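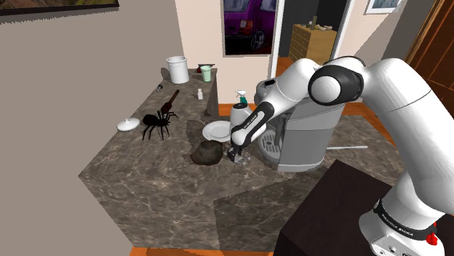

1/ Seit Juni trinke ich nachmittags keinen Kaffee mehr. Ein kurzer Bericht aus einem Leben, in dem es um 15 Uhr dunkel wird.

2/ Auslöser war meine Kollegin Nélida, die beim Mittagessen erzählte, sie schlafe seit ihrem Verzicht »wie ein Stein«. Ich schlafe auch wie ein Stein: hart, kantig und ab drei Uhr morgens im Rollen begriffen.

3/ Die ersten 48 Stunden: Kopfschmerzen. Dazu eine Laune, die mein Mann als »interessant« bezeichnet hat. Er war danach sehr lange im Keller.

4/ Ersatzprodukte, Zwischenstand. Lupinenkaffee schmeckt nach nassem Karton, der sich Mühe gibt. Getreidekaffee schmeckt nach meiner Großmutter, also nach ihrer Küche, 1 Stern mehr. Zichorie habe ich weggeschüttet, das Spülbecken hat es tapfer getragen.

5/ Entkoffeiniert geht. Man darf es bloß niemandem sagen. Im Café Venel hat der Mann hinter der Theke nachgefragt, ob ich mir sicher bin. So fragt sonst nur der Zahnarzt.

6/ Njål aus der Buchhaltung trinkt seinen letzten Espresso um 22 Uhr und schläft dann bestens. Solche Leute gibt es. Man sollte sie nicht zum Essen einladen, sie bleiben ewig.

7/ Was sich wirklich geändert hat: Ich schlafe abends schneller ein. Eine halbe Stunde früher, würde ich sagen, gemessen mit dem Verfahren »Buch fällt ins Gesicht«.

8/ Was sich nicht geändert hat: alles andere. Ich bin weder gelassener noch klarer, und meine Haut sieht aus wie vorher. Das Internet hatte mir da einiges versprochen.

9/ Rückfall am Samstag. Geburtstag bei Perrine, Käsekuchen, Filterkaffee aus der Pumpkanne. Zwei Tassen. Um halb zwei nachts habe ich die Gewürze alphabetisch sortiert. Wir haben dreimal Kümmel.

10/ Ich mache trotzdem weiter, mindestens bis zum Urlaub. Falls jemand Kümmel braucht, bitte melden.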